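阅读时间:约12分钟
转发 29 评论 66

2018年9月25日,Brekomcombe培训楼二层,Radex缝合台停机。停机原因写在登记本上只有一行:左手持针器夹爪自行松开,针掉落。这一行太短,我把经过分几条写在这里。

先说结果,免得有人着急。没有人受伤,没有患者,台上是练习用的组织。停的是一支器械和一条臂,别的台照常用。

我负责这几台机器的日常维护,不教缝合,也不评价谁缝得好。下面只讲机器。

上午的练习是间断缝合加一段连续缝合。学员坐在控制台,我在台架旁边换器械、递线。前半段没有报警,画面正常,臂的动作也正常。

第一次异常,学员说“它自己放了”。针从左手夹爪里滑出来,落在组织上。学员的手指还捏着主手,没有松。

我当时的判断是夹偏了。弯针夹在太靠尖的位置,受力一转就会滑,新手常见。我让他重新夹,夹在针身靠后的地方,再来一次。

第二次又放了。这次我盯着主手的握持读数看,数值一直在闭合位,没有掉。所以手上没有松,下面松了。

到这里就该停。我没有马上停,又让他空夹了几下,想看能不能重现。这一条我自己记过,以后不能这么做:带着针的情况下,出现第二次就停。

空夹的时候夹爪能合上,合得也严。转腕到大角度以后再合,夹爪的两片会错开一点,合到底之后往回弹。角度小的时候完全看不出来。

按急停,松离合,把针从视野里用手动镊子取走,再退器械。顺序是这样的:先取针,后退器械。反过来做,针有可能跟着器械进套管。

退出来之后用肉眼看,外壳没有裂,腕关节没有明显变形。用放大镜看腕部的牵引丝,靠近滑轮的那一段起毛了,有几根细丝翘起来。

说一下没接触过的人可能不清楚的地方。这种器械的腕和夹爪靠细钢丝拉,电机在后端,钢丝穿过杆身到前端。夹爪每开合一次、腕每转一次,钢丝都在滑轮上弯一次。弯多了就会疲劳。

所以器械有使用次数上限。这一型号在我们这里的上限是400次,插上一次、通过自检、开始动作,记一次。到了上限,系统拒绝上机。

问题来了:控制台显示这支器械用了29次。29次的器械,钢丝不应该是这个样子。

我第一个想法是这支被摔过。查登记,没有摔落记录。问了上一班,说没有摔。没有记录不等于没有发生,但也只能查到这里。

第二个想法是清洗的问题。超声时间太长、刷子太硬都可能伤丝。同一批清洗的还有别的器械,我拿了同型号的两支对照,腕部都好好的。

第三个才查到点子上。我去翻Nina里的历史日志。Nina是我们自己用的日志软件,每天收工自动从控制台抓一遍,按器械序列号存。平时没人看,我也不看。

按序列号一拉,这支器械的上机记录一共477次。不是一个量级的出入,显示29,实际477,已经超过上限很多了。

先怀疑日志重复。把时间戳排开对了一遍,没有重复条目。和登记本抽着对了几天,也都对得上。477这个数我认为是可信的。

再看计数是哪一天变小的。有一天收工时读数是448,隔了一段时间再上机,读数变成1。中间这段时间器械不在楼里,送出去翻修了。

但是等一下,448本来就超过400。也就是说,在送翻修之前,上限就没有拦住它。这是另外一个问题,比第一个问题更麻烦。

查了配置。练习台用的是培训模式,培训模式下超限只弹一条黄色提示,按确认可以继续。设置的时候有人觉得练习用组织,器械可以用到坏为止。这个设置没有写进任何操作说明里。

黄色提示弹出来的位置在控制台右下角,和“光源预热中”的提示同一个位置、同一种颜色。天天按确认,按成习惯了。我也按过,这一点我不推给别人。

再说翻修。翻修是Caslow做的,单子上写的是“清洁、校准、更换密封、计数复位”。没有写更换牵引丝。

也就是说,丝是旧的,计数是新的。系统认为它是一支新器械,连黄色提示都不会弹了。

打电话问了Caslow。对方说这一档翻修本来就不含换丝,换丝是另一档,价格也是另一档。计数复位是我们下单时勾选的。我把单子找出来,确实勾了。

勾选的人没有做错什么隐蔽的事,表格上那一项默认就是勾着的。不改就是复位。我已经请他们把默认值改掉,答应了,还没看到新表。

为什么空载自检没有查出来?自检时夹爪只开合,腕部停在中位,钢丝受力小,起毛的那一段还没有绕到滑轮上。腕转到大角度,那一段刚好压在滑轮上,摩擦变大,夹爪到位就慢。

慢多少,日志里有。正常的时候,主手合拢到夹爪合拢之间的滞后很稳定。出事那一段,滞后比平时多出66毫秒。听着不多,学员转腕的同时要送针,夹爪正好在那一下没有夹实。

系统的报警门限比这个高,所以没有报。门限是防卡死用的,对这种慢慢变差的情况没有用。

补充一下现场的情形。做这个练习的时候,金属器械伸到缝合面跟前,夹爪、弯针、偏蓝的线挤在很小的一块地方,黑了一点的影子、反光都在里面混着。控制台前的人全靠眼睛看,手上没有力的反馈。

近处的样子:
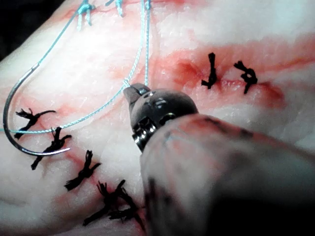
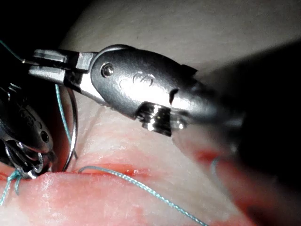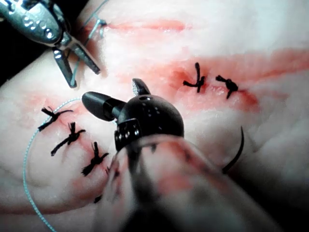 Édgar Montoya回复:滞后多出66毫秒这个数,是单次最大值还是平均值?如果是单次,可能是控制台那边的网络抖动,不能直接算到钢丝头上。另外建议查一下右手,同一批翻修的话,两支都有问题也不奇怪。

回复Édgar Montoya:是掉针前那一小段的平均值,单次的更大,我没有用单次的。网络抖动排除过,右臂走同一条线路,同一时间滞后没有变化。

右手那支也查了。右手那支没有送过翻修,读数和Nina里的记录一致,没有到上限。放大镜下钢丝是好的。还是换下来放到一边了,等一起送检。

有人私信问,夹爪自己松开,能不能靠学员的反应补救。不能指望这个。针掉下来的时候,人先看到的是针不动了,然后才意识到夹爪开了。这中间手往往还在走。

还有人问为什么不直接用力反馈报警。这台机器前端没有力传感器,后端只能看电机电流。钢丝摩擦变大,电流会略微升高,但和正常转腕的波动混在一起,单看一次分不出来。看趋势可以。

所以接下来Nina要加一项:每支器械每天的平均滞后画一条线,和它自己过去的值比。不和别的器械比,每支器械出厂就有差别。升到一定程度先换下来,不等报警。

用旧数据回头画了一下这支的线。掉针之前有一段时间已经在往上走,走得很慢,中间还有几天回落。回落的那几天练的内容是打结,转腕少。只看哪一天都不觉得有事。

我把这条线给带教的看了。他说那几天确实有学员抱怨左手“发肉”,他以为是学员主手握得太轻,让人家调了主手的弹簧。调弹簧没有登记。

这一条也加进去了:学员说手感不对,不管像不像学员自己的问题,先写一行,写序列号,写哪只手。不用写原因。

已经改的:培训模式下超限改为拒绝上机,和正式模式一样。改完当场试过,拿一支到限的器械插上去,红色提示,臂不使能,按确认也没有用。

已经改的:器械上机之前做一次大角度自检。腕向四个方向转到头,每个方向开合两次,看两片夹爪合拢后有没有错位或者回弹。手工做,不到一分钟。

拿停用的这支做了一遍大角度自检,在一个方向上能看出来回弹,另外三个方向看不出来。所以四个方向都要做,不能偷懒只转一边。

已经改的:登记本加一列,写Nina里的累计次数,不写控制台显示的次数。两个数不一样,器械不上机。

还没有改的:翻修单的默认勾选,等Caslow。在他们改之前,我们的单子要两个人看过再发。

还没有改的:提示的位置和颜色。这个要等Radex的软件更新,我提交了,回复是“已收到”。没有给时间。

这支器械本身没有扔。杆身封好,贴了停用标签,和掉落的那根针分开装。针也留着,看过了,针身没有弯,夹持位置有一道浅印子。这道印子说明不了什么,正常夹也会有。

有人在评论里说,练习台上出的事不用这么认真。练习台用的器械型号和楼下一样,清洗流程一样,翻修单是同一张表。我去查了楼下那几支,正式模式,没有超限的,翻修过的也有,都是含换丝的那一档。查完才放心。

有一支查的时候费了点事,序列号标签磨掉了,Nina里对不上。把后盖打开看里面的芯片号才对上。没有超限。标签重新打了。

顺便把全部登记翻了一遍,看有没有别的掉针。写着“掉针”的有几条,都归在学员操作里,没有写是哪支器械,也没有写是哪只手。现在没有办法往回查了。

学员那边,当天把练习挪到了另一台,剩下的几针缝完了。我跟他讲清楚了,那两次不算他的。带教那边的评分表也改了回来。

后来他问我,怎么判断是自己松了还是机器松了。我说在控制台上看不准,你觉得不对就脚下踩离合,停住,喊人。喊错了没有关系。

评论里“手术灯下的老陈”:我们那里也有培训模式,刚去看了一眼,超限也是黄的,也能按过去。谢谢提醒。

回复:去看的时候顺便看一下送修过的器械,显示次数特别少的先查。

评论里另一位问,近400次这个上限是不是定得太松,丝提前就坏了怎么办。我们这支是过了上限以后又用了很久才出事的,凭这一支得不出上限松的结论。别的器械到限换下来时,我抽看过几支腕部,没有起毛。

但是反过来也不要当成保证。上限是按一般用法定的,我们这里打结和大角度练习多,转腕比一般多。等趋势线攒一段时间再说。

关于拆检。自己没有拆腕部,没有工具,拆了也装不回原来的张力。送出去拆,要求对方把断丝的位置和根数写下来,旧丝寄回来。上次翻修没有提这个要求,所以没有旧件可看。

11月有一次全楼器械盘点,到时候每一支都做大角度自检,次数两边对。如果拆检报告在那之前回来,我接着这条往下发。

那条臂已经恢复使用。换了新器械,空载跑了半天,滞后回到原来的水平。臂本身没有问题,电机电流也正常。

最后补一个小更正。前面说“第二次又放了”的时候我在看主手读数,我看的是屏幕上的曲线,刷新有延迟,不能当准确证据。准确的是Nina里的原始记录,两次主手都在闭合位,这个没有疑问。

转发 29 评论 66

相关内容
· 套管密封圈漏气,先查哪一头
· Radex控制台脚踏接触不良的一次排查
· Nina日志按序列号导出的步骤
· 练习用缝线怎么收、怎么扔
· Brekomcombe培训楼二层台架搬动记录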